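Oiling and maintaining a wooden worktop

Posted in Workshop and Kitchen, May 27, 2023
By Fadime Sönmez

An oil finish on maple, beech or oak needs renewing when water no longer beads on it. Put a teaspoon of water on the area nearest the sink and leave it for five minutes. A dark patch after wiping means the oil has worn through.

Clear the surface and wash it with warm water and a little washing-up liquid. Wipe along the grain. Leave it to dry overnight with a window open. Oil put over damp timber turns cloudy and stays tacky.

Sand with 120 grit only where there are stains or scratches, then go over the whole top with 180. Always work along the grain. Finer paper than 240 closes the surface and the oil sits on top of it. Vacuum, then wipe with a cloth barely dampened with white spirit.

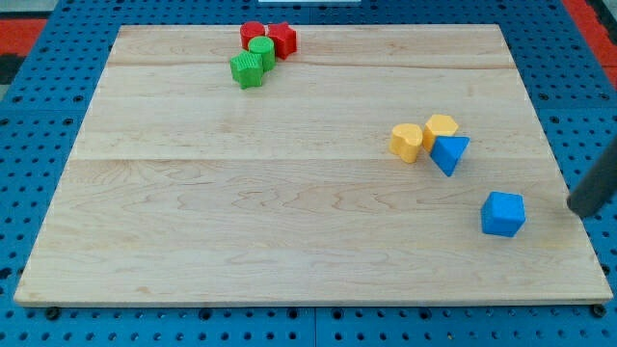 Joints between planks take up more oil than the faces, and end grain more again. Brush these first, wait ten minutes, and brush them a second time before starting on the rest. Apply a thin coat with a lint-free cloth. After 30 minutes wipe off everything that has not soaked in. Any oil left standing will dry to a sticky film that has to be scraped.

Two coats are enough for a top already in use. New timber needs four, with a night between each. Our Bralside worktop, 40 mm thick, took four coats on both faces. Oiling one side only is the usual cause of cupping.

Black marks around taps and tins are iron stains. Oxalic acid solution removes them; wear gloves, rinse twice and let the area dry before oiling. White rings from hot mugs often lift with a light sanding.

Rags soaked in linseed or Danish oil can catch fire without a flame. Spread them flat outdoors to dry, or put them in a metal tin filled with water and close the lid. Do not leave them screwed up in a bin.

Comments (1)

Orlando Salazar: Does the tap test work on hardwax oil as well? Mine still beads but looks dull by the hob.

Filed under: timber, finishes, worktops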